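Sorting Small Fittings Before a Household Move

Karpenko recommends that clients sort screws, hooks and shelf pins at least 8 days before collection. Work at a table with a clear, light-coloured surface.

Keep the fittings from each piece of furniture together and label them with the room name.

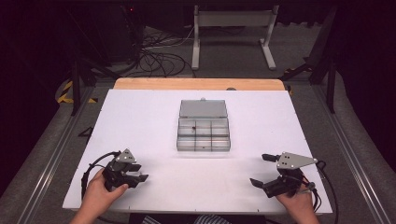 Fittings longer than 100 mm should be bagged separately and taped to the item they belong to. Do not tape bags to varnished or veneered surfaces — adhesive may lift the finish.

Clients moving to the Prustirville depot should record each labelled bag on the inventory form. Forms lodged after March must use the revised layout.
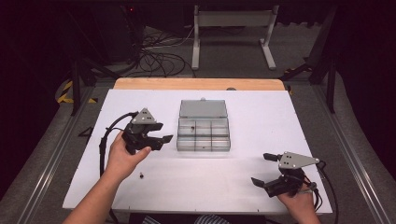
A white board laid over a wooden tabletop.

Enquiries may be directed to the Nornar office.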